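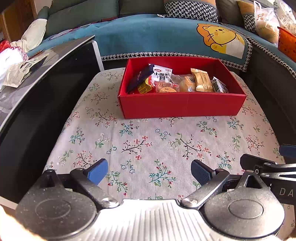
How many times does a person have to pick up a biscuit before a machine can learn to do it? In the project I had come to hear about, the target was 100 good tries for each small job, and every one of them was done by hand, in somebody's home.

The woman who looks after the collecting side at Erka laughed when I wrote that number down, and told me I should wait before I was impressed by it. "A hundred is what we keep," she said. "You do a good many more than that, and then you sit down with a cup of tea and throw out the ones where you dithered."

We were talking at seven in the evening, which she says is the best hour for it, because the people who do the collecting have just finished and are still full of complaints. Her office is in Trurnimstead, up a very steep set of stairs, and she had the heater going and a plate of toast on the desk (I was given most of it, I should say).

The job this month is snacks. A collector takes a gripper in hand, squeezes it open and shut, and takes wrapped things out of a box or puts them back in. The box in the current set is bright red and has no lid, and it gets a mixture: a shiny gold packet, a couple of clear ones with a biscuit or a pastry inside, a noodle-shop sort of white packet with big Chinese characters on it. "I love that box," she told me. "Everything in it wants to be held differently. With the shiny ones you go for the crimped end, and with the clear ones you have to think about what's inside, and then you forget to think and that's when you get a really nice natural grab."

I asked whether it wouldn't be simpler to do all this at a clean bench. She had clearly been asked before. They did start that way, she said, with a gray table and gray walls, and the first system they trained on it was wonderful until the day they carried it over to Vomon, the partner company that tests the arms. Vomon had put a checkered cloth on the table. "It went for the squares," she said. "It was very sure of itself, too. It pinched at that cloth for the whole afternoon."

So now they ask for homes, and for homes as they are. Flowered tablecloths are welcome. So are sofas with cartoon animals on the covers, cushions, shopping bags that haven't been put away. The only things collectors are told to clear are letters and family photographs, and she is strict about those.

What makes a bad try? She thought about this for a while — long enough that I finished the toast. Hurrying is one thing. Another is being too careful, with the hand hovering above the packet and correcting itself over and over, so that the learner picks up the hovering as if it were part of the job. "People are so polite to the machine at first," she said. "They slow down for it, like you would for a visitor. I tell them to pack as if they were packing for their own cousin." She also wants mistakes kept in, provided they are mended. If a packet slips and the collector goes back and gets it, that try is worth gold to her, and she marks it with a star in the Hrnčiar list, the long shared sheet where every session is written up.

New collectors get seven practice rounds that are never used for anything, and she would like to make it more. Hands get tired as well. She asks for a break after each box, and she can tell from the jaws when somebody has skipped it, because the fingers start closing late.

By September she hopes to have 1,000 sessions in the list, with soft bread and loose fruit added to the packets. The fruit worries her. Grapes especially. "I tried it myself last week, at my kitchen table," she said, "and I was dreadful. I starred two of my own and binned the rest, and my husband ate the grapes." She was meant to go home after that, but somebody rang up from downstairs to ask which end of the packet counts as the top, and she was still explaining when I let myself out.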